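Minutes of the January catch-up, teaching by hand group

Written up by me, Precious Ndlovu, from my own scribbles, so shout if I've got your bit wrong. Jadwiga Wróbel was in the chair. The Sönmez lot joined by phone and dropped out twice (we did wait for you, promise). Apologies from the Brimetti office.

Last minutes

Agreed, apart from one correction. I'd put 25th December as the date the shared drive filled up, and Jadwiga wanted it noted that she wasn't working that day, it was a Saturday and Christmas, and the alert went to her phone while she was basting a goose. So noted!

Where we are with the sorting task

We've got 2187 demonstrations on the drive now, counting both kinds: the ones where a person does the job with their own hands and wears the head camera, and the ones driven through the Kasau controllers with the arm doing the work. I read the number out and there was a bit of a cheer, then Jadwiga pointed out that nobody has checked the last batch, so the cheer may have been early. I'm to go through it before we add any more.

Most of our time went on the basket task, and on how slowly people ought to move. My view is that we're all still too quick. When I do it myself my fingers go in, pinch the card and come out again before I've thought about it, and then I watch it back and the other hand has wandered off somewhere daft. Jadwiga's rule from the autumn was to park the spare hand flat beside the basket and leave it there, and I'd like us to keep to that.
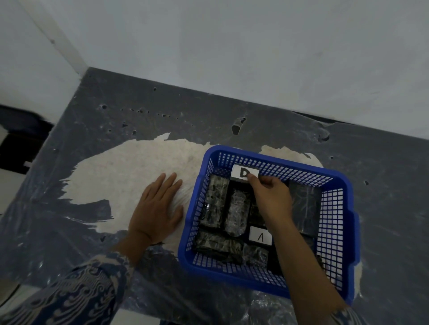

The letter cards came up next, as they always do. Sönmez asked if we could go over to printed ones, as the hand-drawn letters vary so much in thickness. Jadwiga is against it. She says the letters out in the real world will be scruffy too, and she'd sooner the arm met a scruffy one now. I sat on the fence, I'm afraid. We settled on keeping the hand-drawn cards for this round and trying a printed set of 20 in the next one, to compare.

Then the wrapping. Clear plastic over black blocks is a pain to film, what with all the glints, and Sönmez wondered about taking it off. I was dead against this (it's the whole point of the task, they come wrapped!) and for once everybody agreed with me. We'll try moving the lamp before we try anything else.

Driving it remotely

I had a go on the Kasau controllers last week and reported back. It's lovely for big movements and horrible for small ones. Getting the gripper over the basket, fine. Getting it to take hold of one card standing up between two blocks, I managed 13 clean goes out of 100 and had a sore thumb by the end. Jadwiga's were better than mine but she wouldn't say by how much.

She thinks the trouble is the delay, and that we're correcting for things that have already sorted themselves out. Plotovari have sent a new version of the software which is meant to help. We talked for ages about whether to put it on straight away or finish the round first, and in the end we'll finish the round. Changing halfway would leave us with two lots of recordings that don't match, and I've been through that once already.

There was also a longish chat about guiding the arm directly, where you hold it by the wrist and walk it through the job. Sönmez like it and find new people pick it up in an afternoon. My worry is that your own arm gets in front of the camera. Left open for next time.

Sleeves

Short one. Jadwiga would like a mix of sleeves in the hands-on recordings, plain, patterned, rolled up, whatever you've got on. Please don't all turn up in grey jumpers.

Who's doing what

Me: check the last batch, move the lamp, write out the parking-hand rule and stick it on the wall.
Jadwiga: printed cards, and a reply to Plotovari about the software.
Sönmez: send us two or three of their wrist-guided recordings to look at.

Any other business

The kettle is still broken. Next meeting the same time next month, in the small room.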